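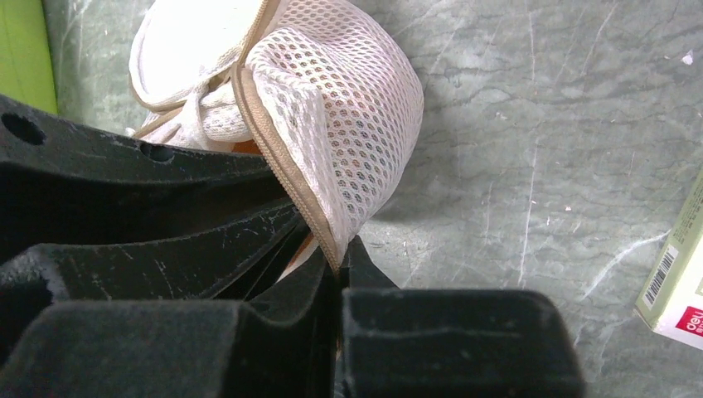
Hi everyone,

Sorry for the slow answer, I was at the bench until late and then forgot my laptop there (again!).

Ognjen Karagiannis wrote:
> Are we keeping the laundry bag task for the Wendstead
> meet or dropping it? The rules say the item has to be
> "soft and enclosed" and I'm not sure a mesh bag counts.
> Also, is the shoe task one arm or two?

Keep it! I read the rules twice and mesh is fine as long as it has a zipper. What I'd like to change is where we grab. If we pinch on the zipper trim there's something stiff to hold, and the netting by itself just folds up however it wants. I've put 28 practice runs in the club folder, please watch a few before you touch the grip settings.
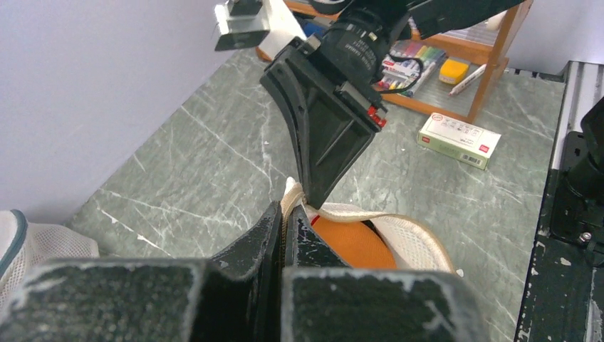 For the shoes, two arms. One holds the collar and the other works at the toe, and I think we should stick with that even though it's slower. Rok Živković wants to try it with one arm and he's welcome to, but on a separate branch please, I don't want another merge like the one in October.

The limit on closing force is set to 157 in the config right now. If you find 1252 in there you have the old file, so pull again.

Oh, and can whoever has the spare finger pads bring them? Mine are pretty chewed up. I'll be in after 4 and can stay till they lock the building, so come by if you want time on the arms before the others show up.

See you there,
Anuvine team bench (me, the one with the loud keyboard)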